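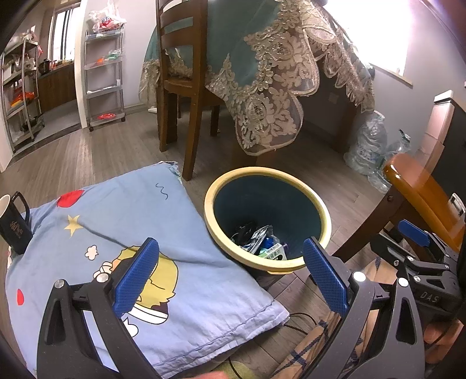
Kirstin Gourlay
Product lead, hand-held tools, Fidon

Fidon Julto hand-held gripper. Listing updated November 21, 2025.

Two-jaw gripper you hold and work yourself, camera on the tool. Made for teams collecting tidy-up and sorting demos in real homes. Sold singly or as a left/right pair.

What you get
Gripper, blue pads fitted
Spare pads, 2 sets
USB cable and wall charger
Hard case
Salehi recording software, one seat, 17 months of updates

Pads are the part people ask about. Ribbed, replaceable, four screws per jaw. Foil packs, boxes, wrappers, small bottles all fine. Very thin film is hit or miss, use the slow close setting and dont rush it. Heavy mugs, go by the handle.

Household trash clearing is the job most buyers start with. Bin on the floor, jaws wide, drop, next one. We suggest over 75 takes per task before you change the layout. Move the bin between sets.

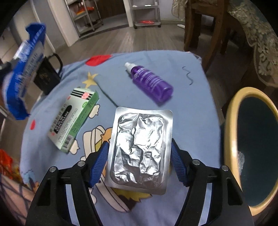 Pads either side of a foil blister pack, box and bottle beside it.

Battery swaps without tools. Storage card included, holds 1000 short clips at the default setting. Longer clips, get the bigger card.

Known issue: strong window light can wash out shiny foil in the video. Exposure lock comes in the March update, until then turn the work away from the window or pull a shade.

Not included: Gikia wrist strap, sold seperately. Fits either hand.

Quotes and pair pricing: ask for Vendula Krajčí in sales. Say single or pair and which country the charger is for.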